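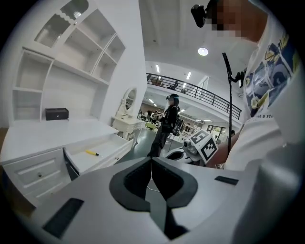

How far should the desk drawer come out before the stop takes the load? To the point where the back of the drawer box is still 2 inches inside the opening; any further and the box hangs on the stop screws alone.

Dec 1, 2023

White bedroom set: built-in shelving cabinet with desk, plus the separate vanity table with the oval mirror. Today was drawers, shelf surfaces and a first pass at the mirror. Glass door left for next time.

**Drawers**

Desk drawer pulled, runners cleaned, drawer put back. The old wax had picked up grit and gone gray along the front half of both runners. Scraped it off with a plastic card, wiped with a barely damp cloth, let it dry, then rubbed on Orkeck paste wax. One thin coat. The previous coat was too heavy and that is where the drag came from.

Travel is even now for the first two thirds. After that the box still pulls slightly to the left. Checked the box for square on the bench, both diagonals match, so the error is in the opening. Left runner probably sits low at the back. A paper shim would confirm it. Did not fit one today because the screws on that runner are already on their second set of holes, and I would sooner plug and redrill than back them out again.

The yellow pen lives in this drawer. Please put it back after marking. It is the only one that writes on the painted faces and comes off with a dry cloth.

Paneled fronts below the desk: raised moldings were holding dust in the inside corners. Soft brush first, cloth second. Doing it the other way round packs the dust into the miter and leaves a gray line that has to be picked out with a toothpick. One knob was loose. Tightened from the inside, no thread compound. If it works loose again before January, change the screw for one a size longer.

**Shelving**

Open shelves wiped top to bottom. The tiered part with the curved edges takes longer than it looks, mostly on account of the undersides. There was an old adhesive residue under one of the curves, possibly from a label. Citrus remover lifted it but also dulled the paint over an area the size of a thumbnail. Do not use it on this finish again. Warm water and a drop of dish soap takes three times as long and does no damage.

Small black box with the clasp goes on the lowest open shelf, toward the left. Leave it there. It is the placement reference for everything else that goes back on that shelf, and the layout sheet is drawn from it.

Shelves stay mostly bare until the paint test is finished. The Skestex touch-up white is a closer match than the Bernance, which dries slightly yellow. Both were tried on an offcut, and both looked identical while wet. Sanded the offcut at 600 grit between coats. On the real piece I would skip the sanding on the scalloped frame of the upper door, as the high points there have very little paint left to lose.

**Desk surface**

Cleared and wiped. No rings, no scratches deep enough to catch a fingernail. There is a slight sheen difference toward the wall that shows only at a low angle. Left alone.

Keep the surface clear when a drawer is out. Last time somebody set the drawer box on it and dragged it, and the rub marks took an hour to get out.

**Vanity table**

Mirror frame is the slow part. Decorative relief all the way round the oval, and cleaner runs down into it if sprayed on the glass. Spray the cloth. Two cloths, one for glass and one for frame, not swapped.

Carved legs dusted only. The table rocks a little on the green floor when leaned on. Tried rotating it a quarter turn and the rock moved with the table, so it is a leg and not the floor. Felt pads from the Khurana pack can take up to 5 mm off a gap if stacked, but stacked pads shear sideways when the table is pushed. A single pad under the short leg should be enough. Need to find out which leg it is with a feeler gauge before sticking anything down.

**Open items**

- Plug and redrill left runner, then recheck travel
- Feeler gauge under vanity legs, one pad
- Glass in upper door, both sides, and check the putty while it is open
- Second offcut with Skestex white, two coats, no sanding
- Order more paste wax, current tin is down to the rim

Wax and cloths are back in the lower cabinet. Citrus remover moved to the metals shelf so it does not get picked up for this job by mistake.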